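Skodside's repair evenings are back, and what a start! The first one on 18th April drew 56 people to the old Kerow reading room, carrying lamps, radios, toasters and one very heavy sewing machine.

Teodoro Lumanlan, who set up the evenings last December, had hoped for half that. "We ran out of chairs before we ran out of screws," he said. "I loved every minute of it."

Small electrical things made up most of the pile, and the bench with the good light was busy until closing.
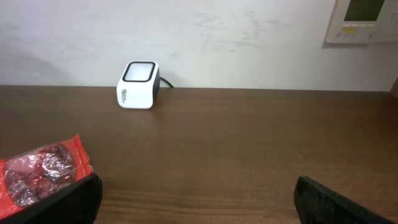
## More room in the next round

The evenings now move to the bigger hall on Rattanakul Street, with space for 200 visitors and a proper sewing corner (bring your own thread if the color matters to you!). The long wooden tables are coming along too, and they've held up beautifully.

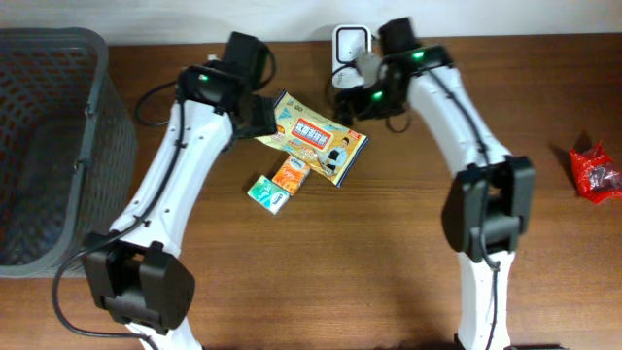 *A wooden tabletop against a plain off-white wall.*

Visitors have saved 263 items from the trash so far, counting the winter trial runs. Lamps lead the list by a mile, with 61 fixed and sent home. Zippers are catching up fast.

Tea and seed cake come from the Rirkaletti bakery, which has promised a double batch next time. Handy, as the first cake was gone in minutes. There's a cleaning-up table by the door as well, for anyone who has been inside a greasy toaster. 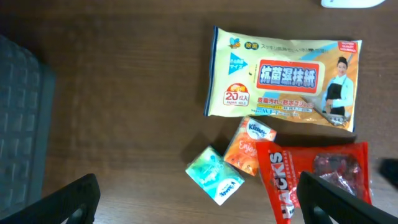
**Do I need to book a place?**

Just walk in and take a number at the door. Large items such as vacuum cleaners are best brought early, while there is still floor space.

Lumanlan is also looking for people who know old clocks. Three are waiting on his shelf already, and he's itching to hear them tick again.

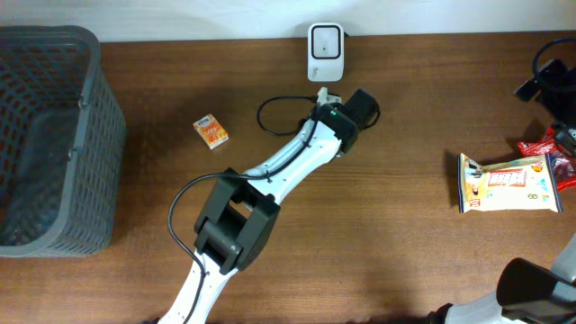

*White arm segments and black joints over the wood grain.*

Doors open at six, and entry is free.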